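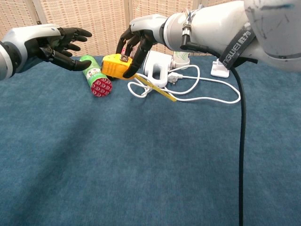

Both hands on the bench: tape measure in the right, left one open over the green container.

Re: [grippers] Five-finger hands, anyone still on parallel jaws?

I've read the message quoted at the bottom three times now and I still can't find the part where the hands do better than the jaws. I can find the part where they look better, and I don't argue with that. We have a pair on the Tillthorpe bench this month, on loan through Stastum, and every visitor walks straight past the jaw gripper to look at them.

Let me say what we have been doing before someone tells me I haven't tried.

Two arms, a five-finger hand on each, on the carpeted table. I know some of you think carpet is cheating. I wanted it for the drops, and it also stops round things rolling off to the far side every time a finger brushes them. The controller is Sondo, same version as in the quoted message unless they have quietly changed it again. For the comparison I take the right hand off and put our old two-jaw gripper on, with the same camera position and the same objects. The only thing I can't keep the same is the approach, as the jaws want to come in square and the hand wants to come in at a slant, and I'd like to hear how other people deal with that. At the moment I let each of them have the approach it likes. You could say this flatters both.

Now the tape measure. It was held up in the earlier message as the thing a jaw gripper cannot do, so I gave it more time than it deserves. The hand does hold the case nicely from above. It wraps round, and you can see why people are pleased. But our jaws hold it too, across the short side, with the rubber pads on. What the jaws can't do is hold it and work the lock, and as far as I can tell neither can the hand. I have not once had a finger of the holding hand press that button on purpose. If somebody has, please post it uncut, with the misses left in.

Over 66 picks of the tape measure on each tool, the jaws dropped it less often than the hand did. I'm not going to post the split until I have done it again with the hand's wrist recalibrated, because I found afterwards that it had been sitting slightly off and I know what I'd say if someone else posted a result like that. Even so I don't expect it to turn round completely.

The container lying on its side is a fairer case for the hand and I'll give it that much. Jaws are fine if they come in across it. If they come in along it they are hopeless, and the hand is merely poor. With a wrist that can turn, though, why would you come in along it? The answer I got when I asked was "in a real home you can't choose". Perhaps. I've yet to see anybody on this list running one in a real home.

The cup is dull. Both pick it up. Neither should be trusted with anything in it.

Cables are a nuisance with either tool, and I would like that written down somewhere. There is the arm's own cable across the table and then whatever lead the object has. A jaw that closes on a lead by mistake has one lead in it. A hand that does the same can have it between two fingers and round a third, and then you are standing there undoing it by hand with the arm powered down. I lost most of an afternoon to this. I now lay the leads out the same way before each run, which I realise makes the test easier than life, and I'd ask anyone who posts results to say whether they do the same.

On the 1000 cycle figure. I accept that the hand was still moving at the end of it. Opening and closing on nothing is not wear, or not the wear I care about. What happens to the thumb joint when it has been pushed into a table a few hundred times by a controller that thinks the table is lower than it is? That's how ours spends its days. If Stastum have a number for that I'd be glad of it. I asked and was sent the same sheet again.

Set-up time was left out of the earlier message altogether. Swapping the jaws on takes me 15 minutes including the check. The hand took a morning the first time and has never been under an hour. Some of that is me. Some of it is the manual, which refers to error 2033 on two different pages with two different causes, one of them being "see error 2033".

I should also say something about Na, as it keeps being recommended as the cure. It is a decent piece of software for recording grasps. It plays them back as recorded. Move the object by a thumb's width and it plays back the grasp for where the object used to be. The jaws suffer from this as well, but they are wide when open and they forgive you. I tried the "adaptive" setting and could see no difference apart from a longer pause before the miss.

So what would change my mind:

A task where one hand has to do something to the object it is holding, done repeatedly, with the failures counted.
The same objects put down differently each time by a person who isn't the one running the test.
Figures for the jaws next to figures for the hand, from the same bench.
A repair price, in writing.

I'm keeping the hands until the end of March and will do whatever people suggest, within reason. Please don't suggest eggs.

Tillthorpe bench

----- Earlier message, 08/02/2023 -----
Subject: [grippers] Five-finger hands, anyone still on parallel jaws?

Hello all,

A quick report after our first fortnight with the Stastum hands, because I think this settles a question that comes up here every few months. We mounted them on both arms, ran them from Sondo with grasps recorded in Na, and they picked up everything we put on the table, including a tape measure, which as you all know a jaw gripper simply cannot manage. They feel natural to drive and the operators liked them at once.

We also ran one hand through 1000 open and close cycles with no fault of any kind. I can't see us going back. Is anyone still buying parallel jaws for this sort of work, and if so, what for?

Happy to share settings off list.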